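Teaching a Gripper to Pour: Our Term Project on Collecting Demonstrations
Group report, Wullar workshop module

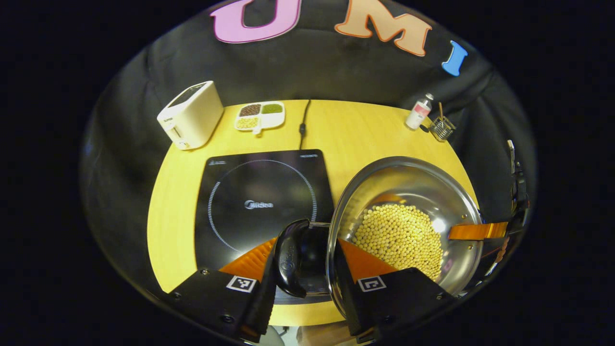 Why collect examples by hand instead of just programming the movement?
Pouring is hard to write down as rules. The right tilt depends on how full the pot is, how the beans slide and where the other hand is holding. A person sorts all that out without thinking, so we recorded people doing it and let the learning system work from those recordings.

What we set out to do

Our project, which we called Suteo, was to build a small set of demonstrations of kitchen tasks using hand-held grippers. You hold one in each hand, do the job, and the camera on the gripper records what the fingers are up to. We picked dry beans for most of the tasks. They roll, they pile up in corners and they make a wonderful racket in a steel pot!

The table was set up with an induction cooktop in the middle, a toaster, a divided tray of beans and a few other bits. The soybean task needs both hands: one gripper clamps the pot by its handle while the other steadies it at the side. We chose soybeans because the pale colour shows up nicely against the steel.

How the recording went

We recorded 202 demonstrations in November, and kept all but 27. Most of the rejects were our own fault (starting the recording late, mostly, or forgetting to put the beans back first). The rest were lost when the tracking dropped out. The black-and-white markers on the fingers tell the software how far open they are, so if a sleeve covers one the numbers go silly.

Holding a curved handle between two soft pads took more practice than any of us expected. Squeeze too low and the pot swings round. After 11 tries each, though, it began to feel natural, and our later recordings are much smoother than the early ones. We are really pleased with those.

What we would change

We labelled everything in a spreadsheet called Mazurek, and it got messy fast. One column for the task and one for the result would have done. We would also mix up the starting positions more, as the cooktop hardly moved between recordings and the model may well have learned to rely on it.

Still to do: train on the 111 recordings that use both hands, then try the same tasks with rice. We already have the rice.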